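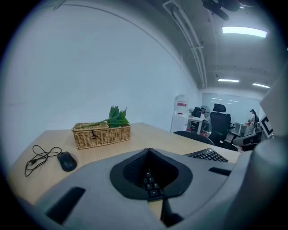

Photo: L. De Luca / Torix workshop

September, 7 am start

Gearbox out of the Peltov car again. Third gear dogs rounded off worse than last time, second looks ok. Celeste reckons the shift cut is too short, Renato says its the driver. Both probably right.

Stripped and cleaned before smoko. Mag plug had a fair bit of fuzz on it, no chunks. New dog ring on, hub checked, endfloat set. Used the last of the good assembly lube – Liliana to order more, and NOT the stuff Güneş sent.

Front left upright: hairline near the lower pickup, found with dye. Scrapped. Spare is off the old Tokidix chassis so camber shims will be different, start with what's written on the bag and string it.

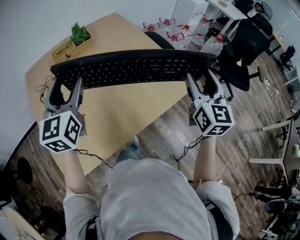

Fuel numbers from the test, Maximiliano's sheet: 31 laps on the long run, 18 on the short one. Pick-up cough started late in the long run, right-handers only. Suspect the collector flap sticking. Pull the cell tomorrow if there's time, which there wont be.

Brake ducts – left one chafing on the wheel at full lock. Trimmed and taped, needs a proper bracket.

Corner weights still to do. Car was 818 kg on the last scales, no driver, dont trust the right rear pad. Borrow Brenda's set.

Wheel nuts: two with bad threads, binned. Check the rest of the tray

Rear bar back to middle hole for now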